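Clubs > Devcombe Robotics Club > Questions and answers

3 min read

What is the club working on this year?
A two-handed robot that can do small table jobs. The project is named Worasano. Right now the students are on bottles – holding one steady while the other hand works the cap or the pump.

Who can join?
Any student at Devcombe. You don't need to know how to code. Tsion Berhe runs the build group and Sumeya Habte runs the recording group, and new members spend time in both before they choose.

What does the recording group do?
They do the table jobs by hand, with a camera at head height, so the software has something to learn from. One job is one clip. Clips are named, checked by a second student and added to the shared drive. We have 1,310 so far and lost 17 to a bad memory card in January. 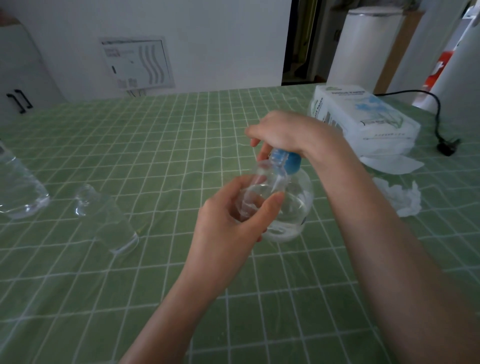
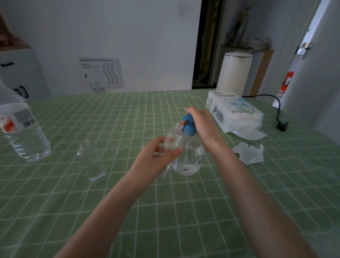
Two bottle jobs: a hand on the blue screw cap, and a hand on the blue pump head.

Why the grid tablecloth?
It makes it easier to put things back near the same spot between clips. Please don't iron it with the cutouts still taped underneath.

Do I have to be good with my hands?
No. Slow is fine. Keep your hands where the camera can see them and start again if you drop something. Left-handed students are welcome, but write it in the log – those clips are sorted separately.

How long is a session?
Most run some 30 minutes per pair, then you swap. Doors open at 3:45.

Is there a fee?
No. Parts come out of a $300 school budget. If you break a gripper finger, tell Tsion and print another one.

Will there be a competition?
We plan to enter the Trisance student event in the spring. Entry forms are in the blue folder by the printer.

Can I take clips home to work on?
Only on a club laptop. Sign it out with Sumeya.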